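Thursday at Sidlow: an afternoon where robots learn the laundry

I have wanted to see one of these places for ages, so when Hortensia Figueroa wrote back to say our little reading group could come by on Thursday, I moved a dentist appointment and booked the train. There were 11 of us on the list. The building is called Sidlow, which sounds like a village but is an office block behind the bus depot, and the people we were visiting, Molimell, have part of one floor.

Coffee first, in paper cups, and then Hortensia gave us the short version of what they do. They collect examples. A person moves a pair of arms through a household job, the cameras and the joints are recorded the whole way through, and the recording goes into a pile that a learning system is trained on later. Each recording is called an episode. This season the job is cloth: towels and rags, picking them out of a bin, spreading them, folding them, starting over with a different one on top.

I asked why cloth, and got a lovely long answer (I think she has been waiting for somebody to ask!). A mug is the same mug wherever you set it down. A towel has a new shape each time you let go of it, and half of the corners are hidden under the other half. So the arms have to be shown lots of messy starts, and the operators put real effort into making a mess that is different from the last mess. There is a sheet of starting positions taped up near the door with names like "volcano" and "bad sandwich." I copied down as many as I could.

Malte Lenz took over for the next part. He trains the operators, and he was so pleased to have an audience that he kept walking backward into chairs. He told us a new operator needs almost 200 episodes before the motion stops looking nervous. Nervous motion matters because the system copies what it is given, hesitations and all. If you hover over a corner for a while before you grab it, you are teaching it to hover.

They also record from several spots at once. The fixed cameras get the layout of the table, and the ones out on the arms get the close detail, such as where a hem runs and which layer is on top. Malte said that when he reviews an episode he starts with the wrist view, and only goes to the others if he can't work out what the cloth was doing.

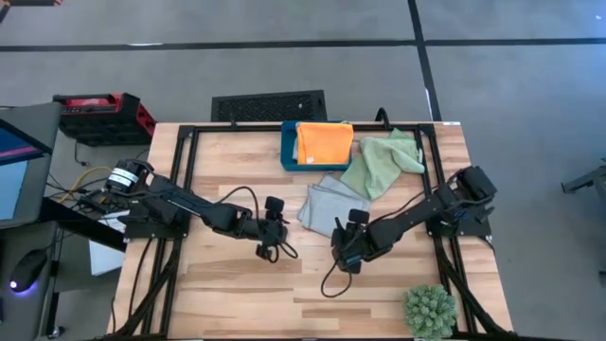
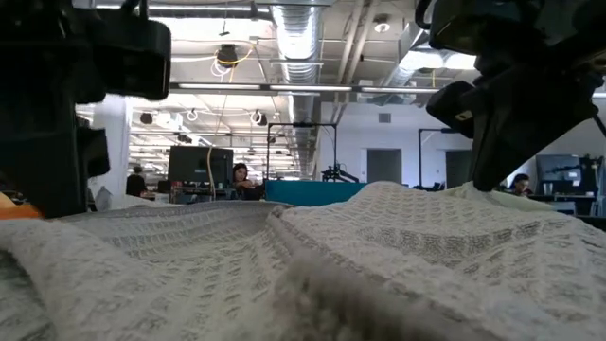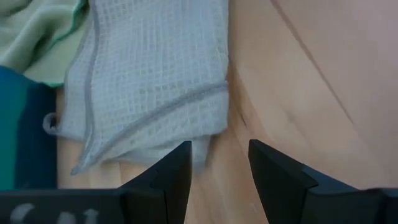
How do they decide which episodes are good enough to keep?

A reviewer watches each one at double speed and checks that the job was finished, that no camera dropped out, and that the operator didn't stop for long in the middle. Clumsy episodes are often kept as long as the cloth ends up where it should, and a slip followed by a clean second try gets its own tag.

That last bit was my favorite thing I learned all day. I had assumed they would want only perfect folds. Malte says a system that has only seen perfect folds has no idea what to do when a corner gets away from it, and corners get away from it all the time. So the recoveries are worth a lot, and the operators are told not to restart when something goes wrong. Just carry on and fix it.

We were allowed to try! I went third. You hold on to a pair of handles and the arms follow you, and my first thought was that it felt like folding with oven mitts on. You can't feel the fabric at all. I pinched what I was sure was one layer and came up with 3, and then I dragged the whole thing sideways trying to shake two of them off. Ruth from our group got a decent square on her second go and was unbearable on the train home. None of our attempts go into the real set, which is probably wise.

We then had a shorter talk on labels, in a side room called Thaler (all their rooms have names, the kitchen is Skania). Every episode gets a one-line instruction in plain words, "fold the towel in half," that sort of thing. They have learned to write several wordings for the same job, because people at home won't all say it the same way. We spent a good ten minutes arguing over whether you "fold up" or "fold over" a dishcloth. I am firmly for "over."

A few practical notes if you're thinking of going. They take groups in the afternoon only, when the morning recording block is done. Wear flat shoes, as you'll be on your feet for most of it. Bring questions, because they clearly like them and there's no slide show to fill the gaps. The elevator is slow and the stairs are fine.

Hortensia says the next job after cloth will be packing a lunch box, and that we can come back in November to see how that is going. I've already put my name down, and there are 2 places left on the list if anyone wants to join.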